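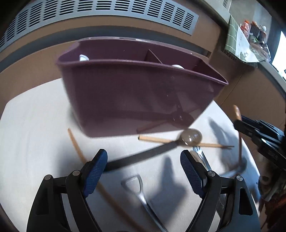
图1 分格餐具盒,前方桌面上有叉子、木筷类长杆和圆头餐具

Foltville 公寓共用厨房 餐具及台面安全检查表
检查月份:四月
检查人:Nest Jenkins
复核人:Hywel Foulkes
范围:餐具、分格餐具盒、白色桌子、橱柜底座及格栅、灶具周边、布巾
填写方式:每项填“合格”“待改”或“不适用”,备注写在该项下面。待改项要写清由谁处理。

一、餐具

1.1 金属叉、勺有无弯折、毛刺、松动
结果:合格
备注:逐件用手指沿边缘摸过。叉齿没有外翻。有一把勺的柄和头接合处略粗糙,不割手,下次重点看。

1.2 木筷、木勺有无开裂、起刺
结果:待改
备注:长木杆里有一根靠近细头的地方能摸到纤维翘起,已经单独拿出,不再放回盒里。其余可以继续用。木勺柄完好。上次检查表里写过“木制品每月翻一遍”,三月那栏是空的,请补说明。

1.3 有柄餐具的柄是否牢固
结果:合格
备注:扁柄的几件都拧过、拉过,没有晃动。浅蓝色那件柄比较滑,手上有洗洁精时容易脱手,提醒住户擦干手再拿。

1.4 有无不属于餐具的物品混放
结果:待改
备注:盒边有一把小金属铲,握把是D形的。住户说是拿来给花盆松土的,也有人说是舀面粉的。用途没有定下来以前,不得与入口的餐具放在一起。Hywel Foulkes 复核时同意,另找抽屉存放。

1.5 刀具
结果:不适用
备注:刀具归上锁的那个抽屉,另有登记表,不在本表内。以后如果在餐具盒里发现刀,直接取出并通知检查人,不要等到下次检查。

二、分格餐具盒

2.1 盒体有无裂缝、缺口
结果:合格
备注:四个角和上沿都摸过。盒子是塑料的,不要用开水直接浇烫,也不要放在灶边。

2.2 隔板是否稳固
结果:合格
备注:隔板按压时稍有弹性,属正常。大格放勺子、叉子和筷子,小格放木勺一类较粗的。小件圆形物品不要塞进格子底下,清洗时容易漏掉。

2.3 盒底积水
结果:待改
备注:检查时把餐具全部取出,盒底倒出少量水。原因是有人洗完直接插进去。请在沥水架上晾过再放。晾多久没有硬规定,摸着不潮就可以。

2.4 取放时是否容易翻倒
结果:合格
备注:长木杆都靠一侧时,盒子会偏重。整盒搬动请双手托底,不要只捏着上沿。上次复核时有人问能不能换成 Rellis 的重底款,费用没有批,暂时用现在这个。

2.5 清洗记录
结果:待改
备注:登记纸上四月只签了 2 次。要求是每个星期日洗一次,签名和时间都要写。只打勾不算。

三、桌面和通道

3.1 桌面是否平整、无翘边
结果:合格
备注:桌子推了几下,不摇。铺布时要把布拉平,布角不要垂到椅子会压住的地方。

3.2 餐具是否随意摊放
结果:待改
备注:盒前散放的长杆和金属餐具较多,尖头朝向不一。分拣时可以摊开,但叉齿和细杆的尖头要朝里,靠桌边的一侧留出放手的位置。分完当场收走,不留到下一顿饭。

3.3 桌与橱柜之间的通道
结果:合格
备注:端热锅从这里走的人不少,椅子用完推进去。Trustdale 上次来看场地时提过通道的问题,现在桌子已经往外挪了一点,柜门可以完全打开。

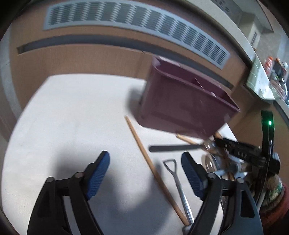 图2 餐具盒及周边小件,后方木板上为长条灰色格栅

四、橱柜底座与格栅

4.1 格栅有无堵塞
结果:合格
备注:用手电从侧面照过,叶片之间有薄灰,没有堵死。请用软刷顺着叶片方向刷,不要用湿抹布硬塞。格栅前不放纸箱和购物袋。

4.2 格栅叶片有无断裂、松脱
结果:合格
备注:轻推没有响声。两端的固定位也看过。

4.3 木纹板有无受潮鼓起
结果:合格
备注:沿横向凹槽摸了一遍,没有发软的地方。凹槽里容易积面包屑,列入每周清扫。

4.4 地面有无掉落的餐具
结果:待改
备注:柜脚旁捡到一根牙签和一只瓶盖,已丢弃。掉到地上的筷子请先洗再放回,不要捡起来就插进盒里。

五、灶具周边和台面

5.1 锅柄朝向
结果:合格
备注:黄色手柄的煎锅放在台面左侧,锅柄不得伸出台面边沿。做饭时也照此执行,家里有小孩来的住户请特别留意。

5.2 锅盖存放
结果:待改
备注:带橙色边的透明锅盖目前靠在锅旁。这样放碰一下就可能滑走,应放平或插到盖架上。Nest Jenkins 已当面告诉当天使用厨房的住户。盖架的报价单在 Pumphrey 那里,还没有回。

5.3 台面弧形边沿
结果:合格
备注:斑点石纹的台面,弯角处摸不到缺口。切东西一律垫砧板。

5.4 墙面瓷砖和贴纸
结果:合格
备注:卡通贴纸的边角按过,粘得住。贴纸可以留,但不要再往灶具上方加贴。卷起来的部分要撕掉,不要用透明胶补。

5.5 包装食品
结果:待改
备注:右侧台面上放的包装食品要写上房间号和开封日期。没写的先保留 8 天,之后清走。调料不受这一条限制。

六、布巾

6.1 擦碗布是否干净
结果:待改
备注:绿白格子那条仍搭在台面边上。擦碗和擦桌要分开,建议格子布只擦碗,另备一条素色的擦桌。现在两种用途混着用,有住户已经提过意见。

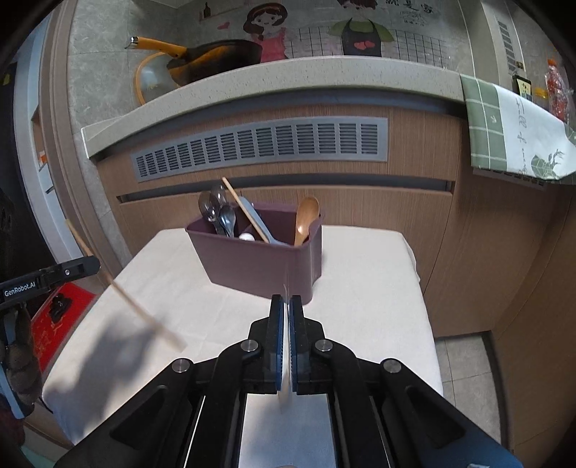 6.2 布巾是否远离热源
结果:合格
备注:挂的位置离灶够远。洗过的布不要搭在锅盖上晾,也不要压在餐具盒上面,盒里本来就不容易干。

6.3 桌布
结果:合格
备注:白色桌布有折痕,不影响使用。油渍用温水加洗洁精先搓一遍再进洗衣机。熨烫时拿到洗衣间做,不要在厨房桌上直接熨。

七、电气和照明

7.1 插座
结果:合格
备注:台面插座全部试过。水壶和烤箱不要接在同一个拖线板上。厨房便携电器的功率上限暂按 1,000 瓦执行,超过的请先问 Hywel Foulkes。

7.2 地面走线
结果:合格
备注:临时拉线用完收起,不从通道横穿。

7.3 照明
结果:合格
备注:桌子上方照明够用。晚上单开柜下灯时,桌子左边会偏暗,挑拣餐具请把主灯打开。

八、待改项汇总

1.2 起刺木杆:已取出,由 Nest Jenkins 处理,补购同长度的。
1.4 小金属铲:移到杂物抽屉,用途由住户群里定。
2.3 盒底积水:在水槽边贴一张提示。
2.5 清洗签名:本周开始补齐格式,之前漏签的不追。
3.2 餐具摊放:当场口头提醒,下次复查。
4.4 掉落物:列入每周清扫。
5.2 锅盖:盖架未到之前,一律放平。
5.5 包装食品:贴标签,标签纸在冰箱侧面的袋子里。
6.1 擦碗布:另购素色布 2 条。

复核意见(Hywel Foulkes):
1.2 与 2.3 有关联,木制品插在潮的盒子里,起刺会更快。请优先做 2.3。5.2 不必等报价,先找个旧碗架顶上。3.2 我认为可以不算待改,正在分拣时摊开是正常做法,不过检查人坚持保留,就按检查人的写。7.1 的功率上限请打印一份贴在插座旁,字大一点。

检查人回复(Nest Jenkins):
2.3 的提示当天贴好。旧碗架试过,缝太宽,锅盖会歪,仍放平。其余照办,下次检查从第二部分开始看。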